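Au terme d'un mois de février consacré presque entièrement au rangement du rez-de-chaussée, il m'a paru utile de consigner ici l'état de la salle à manger, pièce que les lecteurs de ces pages connaissent surtout par mes plaintes.

La maison date de 1953. La pièce en question n'a jamais reçu d'affectation bien définie : on y prenait les repas, on y repassait le linge, on y déposait le courrier en attente de réponse. J'ai donc arrêté un principe simple, communiqué à tous les membres du foyer : ce qui sert au repas y demeure, le reste regagne l'étage ou la cave.

Le choix de la table a fait l'objet de longues délibérations. Mme Gizella Bognár, qui avait eu l'obligeance de m'accompagner chez Pornora, penchait pour un plateau uni, plus facile à assortir. J'ai retenu le modèle carré à motif de marbre, rose, orangé et blanc, bordé d'un liseré rouge vif. Je conviens que l'ensemble est voyant. Il présente toutefois l'avantage de réchauffer un sol en carreaux de marbre gris et blanc, que je trouve austère en hiver, et les pieds en métal noir laissent assez de place pour les genoux. J'ai préféré la placer en biais, disposition contestée à la maison mais maintenue à ce jour.

Le meuble en bois clair est resté contre le mur du fond. Son large tiroir supérieur reçoit désormais les couverts et les nappes ; la partie basse, fermée par une porte, les plats que nous sortons 2 fois l'an. Le dessus en verre ne devait rien porter. J'ai cédé pour les trois petites coupes couleur cuivre, ainsi que pour le petit trophée doré, dont la présence a été défendue avec une vigueur que je n'ai pas souhaité combattre. 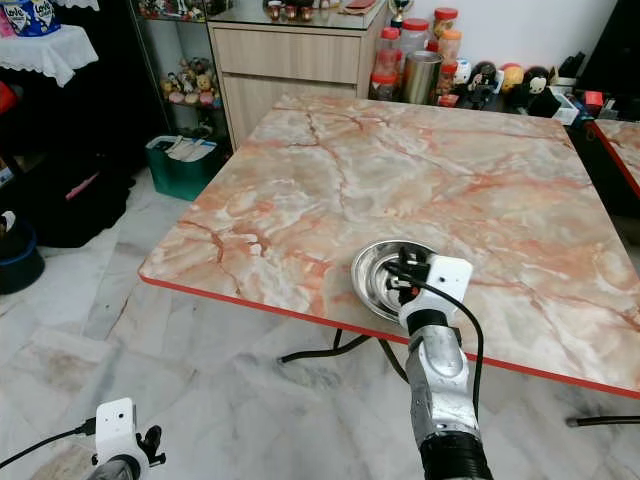
La question des bocaux a été réglée en dernier. Mme Fatemeh Talebi m'avait recommandé le plastique transparent à couvercle rouge, de manière à juger des réserves sans rien ouvrir. La recommandation était bonne. J'ai conservé parmi eux la grande boîte en métal brossé, par attachement plus que par nécessité. Les étiquettes commandées chez Nouri - un rouleau de 100, quantité manifestement excessive - seront posées ultérieurement.

Quant aux bols en inox peu profonds, ils n'ont toujours pas de place attitrée. Le tiroir est trop bas, l'étagère de la cuisine trop encombrée, et ils finissent régulièrement sur la table. Toute suggestion sur ce point sera examinée avec attention.

Reste enfin le luminaire, dont le remplacement est prévu pour le 31 mars, sous réserve de livraison.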